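On Saturday, Hanne Kallio wrote:

> Does anybody have a trick for keeping the front hall clean once the rain starts? We've got 4 people, one narrow hallway and a mat that gave up in June. I've been looking at the big Lotow bench but it's 700 and I'd rather spend that on the roof.
>
> Hanne

Hi Hanne and all,

Don't buy the bench! We had one at the old place and it just turned into a shelf for mail and dead umbrellas. What worked for us was going house-shoes-only past the door – my mother-in-law Edeltraud has done it all her life and her floors put mine to shame. Guests get slippers, boots stay on a tray, and I mop maybe half as often as I used to.

For the slippers you want something small and light that you can pick up and rinse in the tub. Plastic is fine (I know, I know, Octavio, but your beautiful oak one warped).

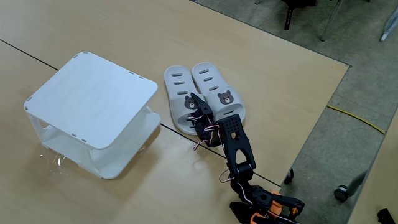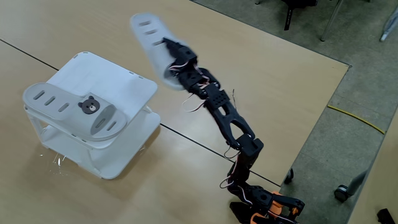

*Small white plastic rack, the size and style I mean*

The mat matters more than the rack, though. Get a rubber-backed one, as long as your hall will take, and hose it off every couple of weeks. Mine came from the Drakitz outlet out past the feed store, and they had a stack of seconds by the register last time I went. Bienvenido swears by putting a second mat outside, but our porch gets so much wind I'd be chasing it down the street.

Oh, and the boot tray – line it with pebbles. I used about 500 from the creek and the kids thought it was the best chore ever.

Adelino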